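Dish room automation at Henunby: your questions, answered

We know there has been a lot of talk since Trillero began working with us in November, and we'd much sooner you heard it from us, so please read on and keep asking!

Is the robot taking over my job?
No. All the dish room people keep their hours. The arms handle racks and light pieces, and you'll sort, check and look after the line.

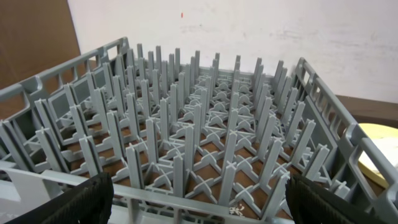
Gripper at the near rail of a gray peg rack

What will it be picking up?
Mostly plates and cups to begin with. Counters get cluttered, as we all know, so napkins and wrappers are part of the practice too.

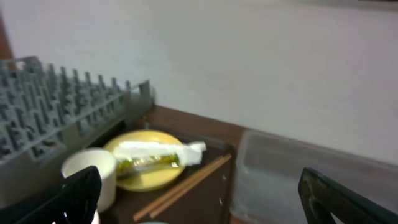

Nondenard

Do I have to clear the trash off first?
Please do if you have a moment, but don't hold up the line over a stray napkin. We'd like to hear which things give you extra work, so jot them on the sheet by the sink.

Can I work next to the arms?
Yes, once you've had the training, which takes about 2 hours and is paid like any other shift. Until then, stay behind the yellow line, even if you're only reaching for a cup.
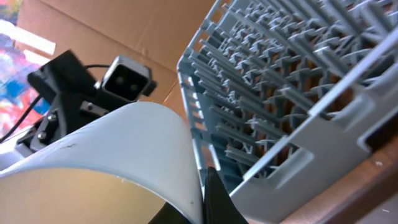
2 min read

Who do I call if an arm stops?
Press the red button, leave everything where it is, and ring the Barasa desk at extension 6. They pick up from 7 in the morning.

Will we still check racks by hand?
We will, and I'm glad of it.

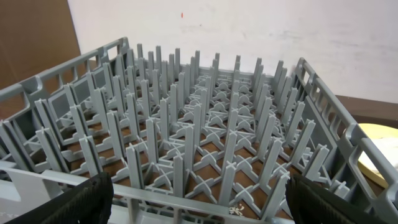
Crumbs have a way of settling down between the pegs, and your eyes are still the best thing we have for catching them before a rack goes back on the line.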